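Goodall House: the ground floor

Gallery and notes

Goodall House is a semi-detached house at the bottom of Wedmont Lane. The ground floor used to have four different coverings: carpet in the hall, cork in the kitchen, vinyl in the back room and bare concrete in the utility room. The owners wanted one floor running all the way through, something that could be swept and mopped in one go and would not show every footprint from the garden.

Brurar took on the work in April. This page covers the floor only. The kitchen units and the new back door were done by others and are not included.

The area is 33 square metres, counting the cupboard under the stairs. The budget for tiles, adhesive and grout was £2,000, and the labour was priced separately. The tile chosen was the plain light grey from the Jedus range. A darker grey was considered for the utility room but dropped at the sample stage. It looked well enough on its own, but it would have meant a join at the doorway and a second batch to keep spares of.

Preparation

The carpet and vinyl came up in a morning. The cork took longer, as it had been stuck down twice, and the old adhesive had to be scraped off by hand near the walls. Under the cork the concrete was sound but not level. There was a fall of 12 mm between the kitchen and the back room, most of it in the last stretch before the door.

A levelling compound was poured over the low side and left overnight. The utility room was dealt with separately, because the old boiler had stood there and the plinth had to be cut back first. Doors were taken off and stored in the garage, and each one was trimmed at the bottom before it went back.

Laying

Setting out began from the kitchen doorway, which can be seen from the front door and from the foot of the stairs. The cut tiles were kept to the far wall of the back room and to the side of the kitchen that is under the units. The hall is slightly out of square, and the difference was lost along the skirting.

The tiles were laid over 8 working days, with the hall left until last so that the family could still get to the stairs. Planks were put down for the first evening after each section. The grout is a pale grey close to the colour of the tile. A white grout was offered and turned down on the grounds of keeping it clean. 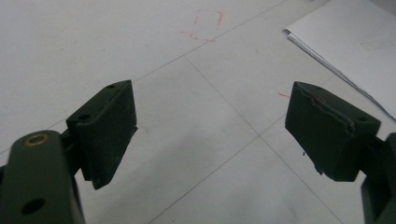 The floor: large, smooth tiles in light grey, with a slightly glossy finish.

The owners asked for a finish between matt and polished. A fully polished tile was tried in the back room and showed smears when the sun was low. The matt one was harder to wipe, and mud from the garden stayed in the texture. The one they settled on gives back a little light without acting like a mirror, and this has helped in the hall, where there is only the small window over the front door.

Edges and thresholds

The old skirting was kept in the hall and the back room. It was taken off carefully, numbered on the back and refitted on top of the tiles. In the kitchen it was past saving and was replaced with a plain square-edged board, painted the same white as the rest.

There is now a single threshold strip on the ground floor, at the front door. The step down into the utility room has gone. The washing machine was put back on its feet and levelled again, and a short piece of hose had to be replaced when it would no longer reach.

Looking after it

Sweep or vacuum first, then mop with warm water and a small amount of ordinary floor cleaner. Too much cleaner leaves a film, and a glossy tile will show it. If this happens, go over the floor again with clean water and dry it with an old towel.

Grit is the main thing to watch for. A coarse mat outside the back door and a softer one inside will catch most of it. Put felt pads under chair legs and check them now and then, as they pick up grit too.

A box of spare tiles from the same batch is kept on the shelf in the garage, with the name of the grout colour written on the lid. Please do not use them for anything else. Shades vary from one batch to the next, and a replacement bought later may not match.

Still to do

The sealant along the kitchen plinth needs a second run at the corner by the sink. The cupboard under the stairs is tiled but has no skirting yet. The utility room door is still in the garage, waiting for new hinges.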